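# Zadix 5 path-following stack: night use on a paved route

I have been running Zadix on a mid-size outdoor robot since August. It handles the camera side of path following: it finds the paved surface, estimates the two borders, and hands a centerline and a speed limit to whatever controller you already have. It does not plan long routes and does not try to. This review covers version 5, mostly after dark, with the onboard view coming from inside the body housing.

I bought the single-robot license. There is also a fleet license, which I have not used.

## Setup

Installation took an evening. The package comes as a container plus a small set of config files, and the config files are readable. Camera calibration is done with a printed board and a script that tells you which poses it still wants. The script was strict about corner coverage and refused my first set.

The housing mask is the part to get right. Zadix wants a polygon of everything in view that belongs to the robot, and it ignores pixels inside it. The mask editor is a plain window with points you drag. It has no undo. I drew mine in daylight, and it was too tight. At night the inner edges of the housing pick up light and blur outward, so a mask that looks fine at noon lets a gray band leak into the path estimate. The manual mentions this in one line under "Notes." It should be in the setup steps. I ended up keeping two masks and switching on the exposure value.

## Finding the path

Surface detection is good. On a straight, pale path with grass on both sides, the border estimate stayed steady, and the steering command did not hunt. The surface I tested on has hardly any texture once it is lit from above, and an older tool I used, Fisier, would lose it and start following the grass line on one side only. Zadix holds both borders and reports a separate confidence for each.
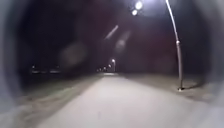 *Straight section at night, with the lamp post on the right verge and the row of distant lamps ahead.*

Border confidence is published at 5 Hz, which is slower than the centerline itself. If you want to slow down when one side gets weak, you are working with old numbers. I put a simple filter in front of my speed controller and it was good enough, but I would like both at the same rate.

Shadows are handled better than in version 4. A post shadow lying across the grass no longer pulls the border toward it. A shadow lying across the path itself still drops the confidence for a moment, and the robot slows down and then picks up again. I left that behavior alone.

## Lamps and flare

Bright lamps are the main reason I wanted to write this up. A lamp close to the camera blooms, and you also get streaks and pale blotches against the dark sky. The path detector is not bothered by any of this as long as it sits above the horizon line. Zadix has a setting called `sky_cut` that drops everything above the estimated horizon before the surface model runs. Leave it on.

The obstacle layer is another matter. It is a separate module, it does not respect `sky_cut`, and with the default settings it reported floating obstacles on flare. I went through a log of 3347 frames and 56 of them had at least one obstacle placed on flare or on a soft spot in the sky. Most lasted a single frame. Requiring a detection to persist before it counts removed nearly all of them, and the parameter for that exists (`min_track_age`). It ships at zero. I don't know why.

Thin poles are fine. The module marks a pole by where its base meets the ground, so a pole that seems to bend near the top of a wide lens does not confuse it. Small signs on poles were ignored, and I have no complaint there.
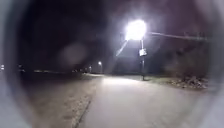

*Streetlight with a small sign on its pole. The verge on the left is speckled and gets darker toward the housing edge.*

The class list for the ground is short: paved, vegetation, loose, other. Leaf piles on the grass came back as "loose" when there was light on them and "other" when there was not. Both count as not drivable, so it made no difference to the route. Scattered flecks on the verge did not change the border estimate.

Curves in the distance are cut short. Where a path bends away into the dark, Zadix ends the centerline at the last point it trusts and does not guess at the rest. With the default lookahead my controller was asking for a point that was no longer there, and it threw a warning every cycle. Set your lookahead from the length of the centerline and the warnings stop.

## Tuning tools

The log viewer is the best part of the package. You can scrub through a run, see the borders drawn on the image, change a parameter and replay from that point. Replay runs faster than real time on my laptop. It also writes out a plain text list of the parameters you changed, and I have been keeping those files in version control next to the robot config.

Things I did not like about it:

- It will not open two logs side by side.
- The time axis resets when you replay.
- Log files over 200 MB open slowly, and there is no progress bar.
- Dark images are shown with no brightness control, so on a night log you are squinting at black.

I got around the last one by exporting images and opening them in something else.

## Support

I filed two tickets. The one about the mask manual got a reply on Tuesday, the next working day, with a link to the same line I had already found. The one about the obstacle default is still open. The user forum is quiet but the answers there are decent.

## Compared with the others

Fisier costs less and is easier to start with. In daylight on a marked path I would not expect to see much difference. It has no separate confidence per border and its night performance was poor for me.

Sakell does more, including route planning and docking, and it needs a larger computer than I wanted to carry. If you already run Sakell for planning, Zadix will feed it a centerline through the bridge package. I tried the bridge for one evening. It worked after I fixed a frame name.

The Ní Chonaill controller pairs well with Zadix and is what I use for steering. It accepts a shortened centerline without complaint once the lookahead is set.

## Settings I ended up with

| Parameter | Default | Mine |
|---|---|---|
| `sky_cut` | on | on |
| `min_track_age` | 0 | 5 |
| `lookahead_mode` | fixed | from centerline |
| `mask_file` | single | day and night |

I'm renewing the license. Four stars out of five, with the missing one for the obstacle default and the viewer.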